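Fanetti Countertop Film, Black Marble - my two months with it

I put this stuff on the counter in our workshop kitchen back in January, and I've been meaning to write it up ever since. The old top was a sad speckled beige and a new one was way out of the budget, so a roll of the Fanetti film for $41 seemed worth a gamble. I ordered it from Pryor and it got here in 4 days.

First off, the color. It's a lot darker than I expected from the listing! Pretty much black, with thin white veins, and against our plain white wall it looks so sharp (I was worried it would make the whole place gloomy, but no). The veining is faint enough that you don't really notice where the pattern repeats unless you go hunting for it.
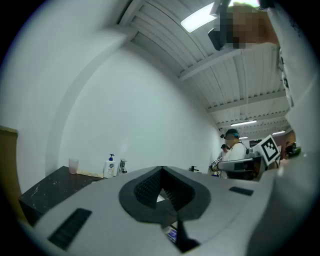

Putting it on took me most of a Saturday. The long flat stretch was easy - peel a little, smooth a little, keep going - but cutting near the faucet was a pain and I went through two blades. A hair dryer helps on the corners. I tried the Falell film on a shelf last year and it bubbled like crazy, so I was braced for the worst, and this one only gave me one bubble. I popped it with a pin.

Cleaning is a wipe with dish soap and you're done. My one real gripe is water spots. Dark shiny surfaces show every drip, and if you have hard water like we do in Plamthorpe you'll be wiping it down all the time. Also don't set a hot pan on it, the instructions are pretty firm on that and I haven't been brave enough to test it.

Would I buy it again? Yep, and I've got enough left over to do the windowsill next.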